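We use cookies to remember your settings and to count visits. Accept all | Manage choices

Plates to be sold singly as Ortner drops boxed sets

The Skendarard homeware shop Ortner is to stop selling its Besidano tableware in boxed sets. From July, customers will be able to buy the plates and bowls one at a time and choose the colours themselves. The small wooden shelf stand with the black metal frame stays in the range and will also be sold on its own.

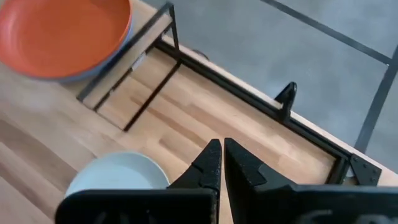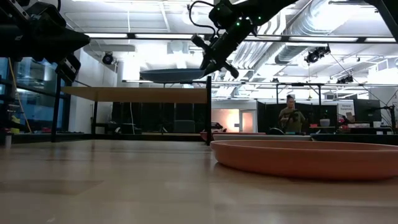
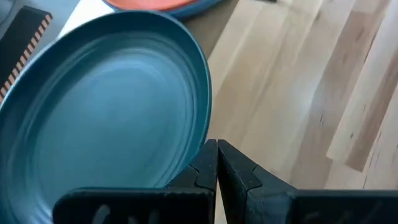
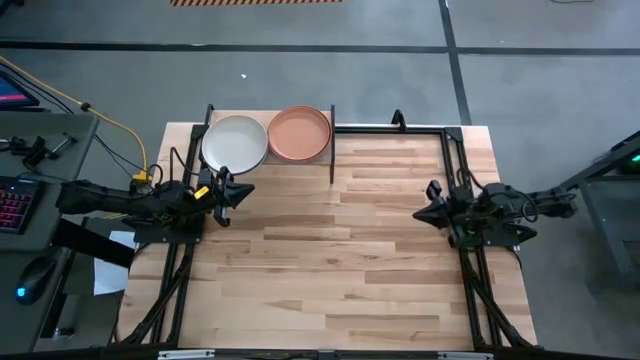

Replacing a single broken plate has been the main difficulty with the sets for years, according to Daranee Wattanapong, and a household that loses one from the middle of the pile has had to buy a whole box or put up with something that does not match. She said she had ended up with a cupboard holding two part sets, neither of them enough for a family meal, and that she would be buying the missing plates as soon as they went on sale.

The shop has sold Besidano in boxes since the range was introduced. Each box held plates of one colour, and the bowls were packed separately. Under the new arrangement a plate will cost £13, whatever the colour, and there will be no extra charge for mixing them. The price of the bowls has not been settled and will be shown on the shelf when the change takes effect.

Boonsong Duangkaew, the manager at Ortner, said the shop had been asked for single plates often enough that it made sense to try it.

"People come in with a plate under their arm and want one more like it," he said. "We had to tell them we couldn't split a box. Sometimes we had one spare from a damaged set and they were lucky, but mostly we sent them away."

He said that orange and the darker blues were asked for most. The paler colours sold more slowly in boxes, but he expected them to do better singly, as customers often wanted one or two to go with something brighter. Grey was the colour he was least sure about.

Existing stock will not be wasted. Boxes that are still sealed will be opened at the shop over the next few weeks and the plates checked for chips before they are put out. Any with marks on the underside will be sold at a lower price from a table by the till. The cardboard is going back to the supplier, Troson, which has agreed to take it for reuse.

Troson will also change the way it packs new deliveries. Plates will arrive in open crates with a sheet of card between each one, and the crates will be collected when the next delivery is made. Mr Duangkaew said this should mean less to flatten and carry out at the end of the day, although the crates take up more room in the stockroom than the boxes did and the racking there has had to be moved along the wall.

The shelf stand was first brought in as something to display the plates on and was not meant for sale. Customers asked about it, and the shop began ordering extra. It has two wooden shelves and is intended for a worktop or table, where it can hold a few plates with a bowl or cups beneath. Ortner advises putting the larger plates on one at a time and keeping them away from the ends of the top shelf. The wood should be wiped with a damp cloth and dried straight away, and should not be left to soak.

Anyone who bought a boxed set in the past can bring in a plate to compare colours before buying. The shop says there are slight differences between older and newer deliveries, mostly in the reds, and it would sooner people checked at the counter than came back with a plate that looked wrong next to the others at home. Staff will lay the two side by side near the window if asked, as the lighting at the back of the shop makes the terracotta and pink shades hard to tell apart.

There will be a limit of three plates per customer in any one colour for the first two weeks. Mr Duangkaew said this was to stop the more popular shades from running out before regular customers had had a chance to match what they already owned. The limit does not apply to mixed purchases, so a customer could still leave with a full table's worth in different colours. It will be lifted earlier if deliveries keep up.

Orders can be placed at the counter for colours that are out of stock. The shop will telephone when the plate arrives and keep it behind the counter until closing time on the following Saturday opening, or longer by arrangement. No deposit is needed for a single plate. Telephone orders are not being taken for the time being, and the shop has no plans to post tableware, having had too many breakages when it last tried.

Not everyone will be better off. A box worked out slightly cheaper per plate than the new single price, and customers setting up a kitchen from nothing will pay more than they would have last year. Mr Duangkaew accepted this and said the shop was looking at a reduction for larger purchases, but he did not want to promise one before he had seen how the first deliveries sold.

"If it ends with us making up sets again, only with the colours people want in them, then that's all right with me," he said.

Gift vouchers issued against a boxed set will be honoured for the same value in single plates, bowls or a shelf stand. Customers with a voucher should bring it with them, as the shop's older ones are not recorded on the till. Sets already ordered and paid for will be supplied in their boxes as normal.

The rest of Ortner's tableware, including glasses and cutlery, is not affected. Opening hours are unchanged, and the shop will close at midday on the day before the change so that the new shelves by the entrance can be filled.

Get Skendarard news by email. Enter your address to receive our free newsletter. You can unsubscribe at any time.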